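Nineteen policies, one ranking

3 min read

Caught Waraporn Wiriya between meetings at Sterkum, coffee in one hand, laptop open on the other arm. Her group has spent the winter on a dull-sounding question. If you've trained a pile of robot policies, can a simulator tell you which ones are any good before you put them on the real arm?

"Not how good," she says straight away. "People hear that and think we're predicting success rates. We're predicting the order. Which is better than which. It's a much smaller claim."

So, the order. They took 19 policies, same arm, same sort of household jobs, picking things up and putting them somewhere else. Ran the lot in simulation first. Then the ranking got sealed in a file that the hardware people in Clernport couldn't open, and Clernport ran the same policies for real.

Why seal it?

"Because you cheat. Everyone does, you don't mean to. You know number seven is meant to be the good one so when it fumbles you say oh, the cup was a bit close to the edge, run that one again."

Pornthip Thepsuriya did the rooms. She joined us halfway through, still eating. There are roughly 300 of them, all rendered, and she says the rooms took longer than everything else put together. Walls, floors, table tops, where the furniture goes, what the light does. The group calls the whole set Zamora and no, she won't say why.

"The first ones were too tidy," she says. "White table, grey wall, one cube. All the policies looked brilliant. There was no order to find, they all came top."

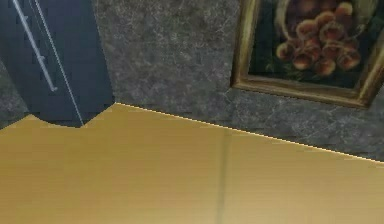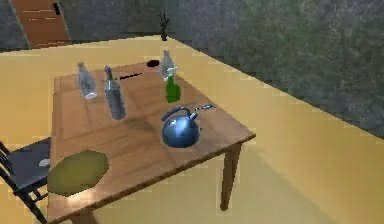

Rendered views from the simulator. Peaches or apricots on the wall in the first, blue kettle in the second.

What changed it was clutter and material. Glass especially. Clear bottles, tinted ones, one standing partly behind another so the outline goes funny. Shiny metal too. "A policy that's learned to look for a colour gets found out very fast with glass," Thepsuriya says. "And stone walls, anything with veins. Some of them would get intrested in the wall."

Interested how?

"The arm drifts that way. Just a bit. You see it in the replays."

And pictures on walls? She laughs. Painted fruit, yes. She wanted things in view that look like objects and aren't. Wiriya was against it at first, thought it was a trick question. Came round when she saw the same drift on hardware, with a calendar somebody had pinned up in Clernport.

The result, then. When the file was opened the two rankings matched apart from three policies. Wiriya had expected worse and says so. Two of the three had swapped with their neighbours, which she isn't bothered about. The third she is. Middle of the table in simulation, very nearly bottom for real.

"Contact," she says. "It pushes things. It nudges an object up against another one and then grabs it, and in our physics that works every time. On a real table the thing skids or falls over. Our friction is too kind."

Is that fixable? Long pause. Partly. Drasstead, the other lab on the project, is measuring how objects slide on diferent surfaces and the numbers will go back into the simulator. Slow work. Thepsuriya reckons lighting is the bigger problem and they disagree about this in front of me for a while, quite cheerfully.

I asked what somebody with one arm and not much money should take from it. Wiriya: use the simulator to throw out your worst policies, then spend your hardware days on the rest. Don't quote the simulated score to anybody. Thepsuriya: put more stuff on the table.

They're repeating the test with a second arm, a different make, same rooms. File sealed again. Wiriya wouldn't let me see the list, and had to run for her next meeting anyway.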